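The quiet work of the night guard

Tooth grinding leaves a record. Flat facets appear on the canines first, then on the front teeth, and in long-standing cases the back teeth lose their points altogether. Many patients are unaware of the habit until a dentist shows them the wear or a partner complains of the noise.

The usual answer is an occlusal splint, better known as a night guard. It does not stop the grinding. It puts a layer of plastic between the upper and lower teeth, spreads the load, and takes the wear that the enamel would otherwise take. A guard costs far less to replace than a crown.

There are three common types. Soft guards are made from a single sheet of flexible plastic, heated and drawn down over a model of the teeth. They are comfortable from the first night but can wear through quickly in a heavy grinder. Hard guards are made from acrylic, are adjusted to the bite with a bur, and last considerably longer. Dual-layer guards have a soft inner face and a hard outer one, and sit between the two in price and life.

Visitación Prieto runs the splint bench at Urquijo, a dental laboratory that made 2868 guards last year. Of these, 423 were remakes. The laboratory sorts its remakes by cause, and the largest group is poor fit traced to the impression.
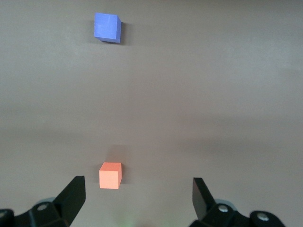
A blue cube on a grey work surface.

"A drag mark on one molar is enough," Prieto says. "The guard rocks, the patient bites on the high spot, and it comes back." She asks practices to send a bite record with every case, and to note any crown or filling planned for the coming months. A guard made before such work will seldom seat properly after it.

Scanning has removed some of these faults — a digital model cannot shrink in the post — but it has brought others. A scan that misses the gum margin gives a guard that is short at the back. Norbert Hubáček, a dentist who moved to scanning in October, still checks every arch on screen before the patient leaves the chair.

Fitting takes one visit. The dentist marks the contacts with thin coloured paper and reduces the heavy ones until the back teeth meet the guard evenly on both sides. The guard should click into place under finger pressure and come out without a struggle. Mild tightness for the first few nights is normal. Pain in one tooth is not, and the guard should go back for adjustment.

Care is simple. Rinse in cool water on waking, brush with a soft brush and plain soap, and store dry in a vented box. Toothpaste scratches acrylic, and hot water will distort it. Take the guard to every check-up so that its wear can be looked at alongside the teeth.

A guard that has cracked, turned rough or begun to feel loose should be replaced, and the old one kept until the new one has been fitted.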